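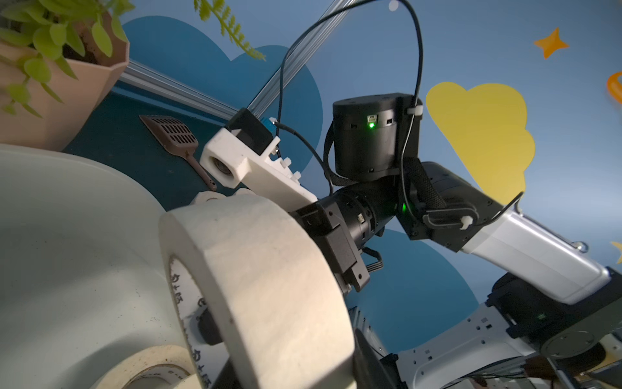 Fig. 3. Off-white masking tape, with light scuffs and grey smudges on the wide outer face. Dark printed characters run along the paper core.

4. Storage, ageing and the state of the roll

11 min read | 50 shares | 2 comments

The earlier sections dealt with tape fresh out of the wrapper. Very few people use it that way. A roll gets opened, half used, dropped in a drawer or left on a windowsill, and comes out again months later when a skirting board needs doing. What we wanted to know was how much that time on the shelf matters, and whether a decorator can tell a bad roll before it goes on the wall.

Short version: storage matters more than we expected, and looks matter less. Marks on the outer face of the kind in Fig. 3 did not predict much. Detail follows.

4.1 Where the rolls came from

Rolls were collected from three sources. The first was the store at Cinddale, a housing repair depot where Mitali Herath keeps the paint and sundries. The second was a batch bought new from Uddin, a trade counter, and aged by us. The third was a mixed bag of part-used rolls handed in by working decorators, brand mostly unknown, age a guess. We kept the third group apart in the analysis. It is messy, but it is also the closest to real life.

No roll was cleaned before testing. The outermost turn was pulled off and thrown away in half the trials and left on in the other half (see 4.4). Rolls with a crushed core were left out, as the peel rig needs the core to turn freely.

4.2 Storage conditions

Four conditions. Cool cupboard, lying flat. Cool cupboard, standing on edge. Sunny windowsill, lying flat. Unheated shed, in a closed tin. The shed run started in December so the cold end is well covered, the warm end less so. Jahangir Miah logged the shed temperature morning and evening by hand after the logger battery went, and there is a gap in the middle of the record which we have not tried to fill.

The flat / on edge split was put in at the request of the depot. Old advice in the trade is that tape stood on edge picks up grit and goes oval. We found grit, yes. Oval only on the thin rolls, and only when something heavy had been leaned against them.

4.3 Surfaces and peel test

Strips were laid on painted board. Two paints: a matt emulsion and a water-based satin, both two coats, both left for a fortnight before taping. The board was wiped with a dry cloth and nothing else. Each strip was pressed down with one pass of a hand roller, left for its set time, then pulled back at a steady rate on the Brolum peel rig described in section 2. Total strips across all conditions was 2866, which includes repeats where the first pull was spoiled by a torn edge.

Three things were noted for every strip. Peel force. Any residue left on the board, graded by eye against the Plekton card (same card as before, grade 0 to 5). Any tear in the backing. Grading was done by Ama Issahaku and Faraji Nyaga seperately and then compared. Where they differed by one grade we took the higher. Where they differed by more the strip was looked at again under a lamp.

4.4 Results

Windowsill rolls were the worst by a long way. Peel force went up, tearing went up, and residue on the satin was bad enough that several boards had to be sanded and could not be used again. Most of the harm was in the outer turns. Go far enough into the roll and the tape behaved nearly like new, which fits with light and not warmth being the main cause, though we can't fully split the two with this set-up.

Shed rolls gave a mixed picture. Straight from the cold they hardly stuck. Brought indoors overnight first, most recovered. A few did not, and these were all from the same carton, so it may be a batch problem and not the shed at all. We have left them in the totals. Leaving them out changes the size of the effect but not the direction.

Cupboard rolls, flat: little change in any measure. Cupboard rolls, on edge: same tack, but more bleed of paint under the line. The cause seems to be dirt on the side edges of the roll. When paint is brushed against a tape edge carrying dust, the edge does not sit down tight and the paint creeps under. Wiping the sides with a dry brush before use brought the bleed down, we only tried this on 400 strips so treat it with some care.

Removing the outermost turn helped for windowsill rolls and made no clear difference for the rest. Marks on the outer face had no link with peel force once storage was allowed for. This surprised the decorators more than it surprised us. Several said they bin a roll as soon as it looks mucky. On our numbers that is a waste of tape in most cases - the sides are the thing to look at, and how the first length comes away.

4.5 Telling a bad roll by hand

We asked six decorators to sort rolls into keep and bin by feel alone, before the peel test. They did well. What they said they were going on was the sound and the pull of the first hand's length: a good roll comes off evenly, a bad one snatches, goes quiet, snatches again, then splits down at an angle. Scores on the rig agreed with them more often than with the sorting done by eye.

A simple check could be made from this, e.g. pull a length, stick it to the back of the other hand, pull it off. Not tested here. Olumide Idahosa has a small trial planned with apprentices and will report on it elswhere.

4.6 Limits

Two paints only, both water-based. No oil gloss, no bare plaster, no wallpaper. Hand roller pressure will vary from person to person, though the same person did all the laying for any one board. The mixed bag rolls have no known history and the spread in that group is wide. Coloured low-tack tapes were left out altogether and may well behave differently, the glue is not the same.

We also did not look at tape left on the wall for longer than the maker says. Everyone does it. It needs its own study.

Section 5 takes the same boards and looks at line sharpness under side light.

Correspondence: Mitali Herath, Cinddale stores office | © the authors | Back to top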